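Tsegereda Asfaw
Wednesday, January 3, 2018

1/ Desk sort-out, first job of the year. All the small stuff had ended up in one biscuit tin – fuses, picture hooks, stamps, 15 keys that fit nothing.

2/ Threw out the dead pens and most of the keys. Kept two in case Moges knows what they open.

3/ One kind of thing per drawer. Stamps and labels, then hooks and pins, then fuses and batteries. I used to mix them and could never find a fuse in the dark.

4/ Didn't buy anything new. Small drawers with red handles, raised up on a box so I don't have to stoop.
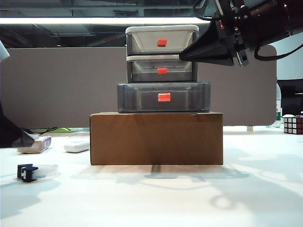
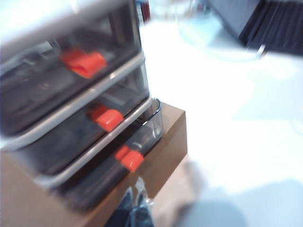
5/ Still to do
Paper labels for the fronts. Old bank letters, 2016 and before – shredding those in February. If anyone near Kodwood wants a biscuit tin, it's clean and the lid fits.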